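About Stikska

Stikska tests loyalty programs, coupon apps and cash-back cards with our own money. We don't trust the word "free," and we doubt most claims that start with "members save."

Every October we join 30 programs, shop as usual and keep the receipts. Last time 109 rewards were promised to us. Plenty had expired before we could spend them — the fine print said they might. We publish the results, dull ones included.
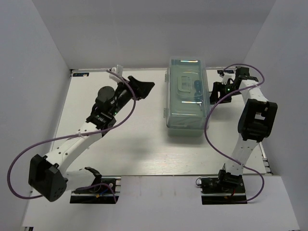
Clear plastic storage box on a white tabletop.

Stores can't pay to be listed. Coteo and Bodin have both asked. Should you believe us? Check the receipts first. They're on the Results page, along with 2 corrections we had to make.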